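# Planning and budget questions: the simulated two-arm setup

**Do we need the real robot before we start?**

No. Alau runs the first phase in simulation, and the arms are ordered later. Volodymyr Skoryk signs off on the task list first.

**What does the wrist view cost us?**

Nothing extra in simulation. On hardware it is a separate line, one camera per arm. Azra Softić budgets 315 for each, mount included.

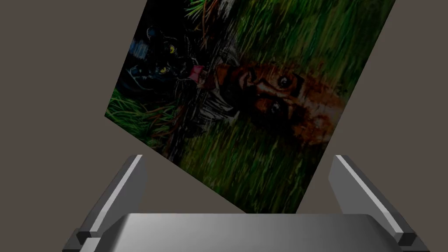
*Simulated view over the gripper, with the jungle panel behind the fingers.*

**Can we order one arm now and one later?**

Yes, but the second arm then ships on its own and freight is charged twice. Grukine holds a quote for 55 days - after that, ask for a new one.

**How much floor space should we plan for?**

Start with the simulated room. Both arms have to reach forward, and the right one needs clear floor next to the counter.
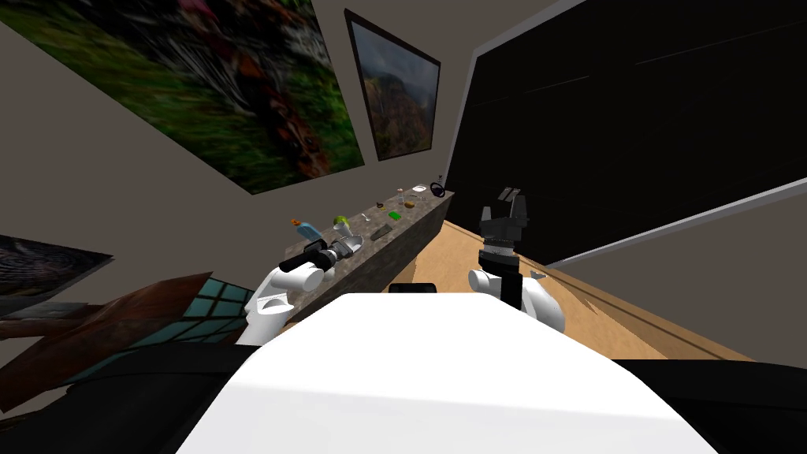
Measure your own counter before you send us a layout. A long, narrow one costs more to set up, as the far end may be out of reach without moving the base.

**Do small household items go in the equipment budget?**

No, they go under supplies. Bottles, cans, bowls and sponges are all fine there.

**Who approves the order?**

Hildegard Wegener, up to eight spare finger sets. Larger orders go to Orest Zakharchenko and are placed in January.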